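Chapter 5
Wood: Reading the Grain

Pick up any piece of timber and you're holding a diary. Every spring the tree laid down a pale, quick-grown layer, and every summer a darker, tighter one on top of it. Cut across the trunk and you see rings. Cut along it and the very same layers turn into streaks, and this is where the fun starts, as no two boards ever come out alike!
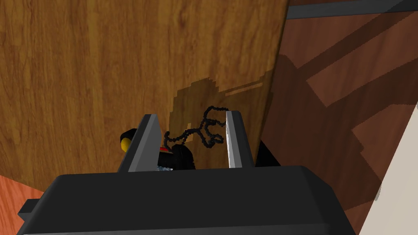 Fig. 5.1 Grain running mostly vertically, with faint darker knots and bands.

A knot marks the place where a branch once joined the trunk. The trunk kept growing outwards and wrapped itself round the base of the branch, so the fibres had to bend to get past. Joiners grumble about knots (they blunt a plane and can weaken a beam) but they make some of the loveliest patterns you'll meet in this book.

Grain matters for strength too. Wood splits easily along its fibres and very badly across them - try it with a matchstick. When Luana Macedo built the long benches for the reading room at Gronania, she turned down 8 boards from her first delivery, all because the grain ran out at the side instead of following the length.
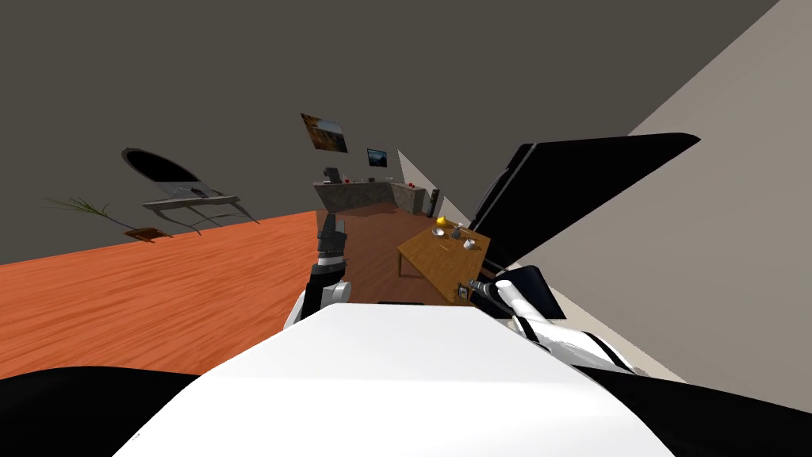

Then there is movement. Timber takes in moisture from damp air and gives it back in dry air, swelling and shrinking mainly across the grain and hardly at all along it. A wide table top has to be free to do this. Screw it down tightly in February, in a heated room, and by the end of a wet summer something may well have to give.
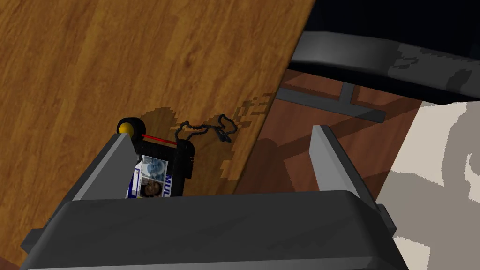
Fig. 5.2 Long streaks of lighter amber and darker brown, with small knot-like swirls.

Before you go on, find a wooden surface at home and sketch a patch the size of your hand. Follow one dark line from end to end. Does it stay straight, or does it swerve - and what might it be swerving round? Keep the sketch, as we'll need it in section 5.3.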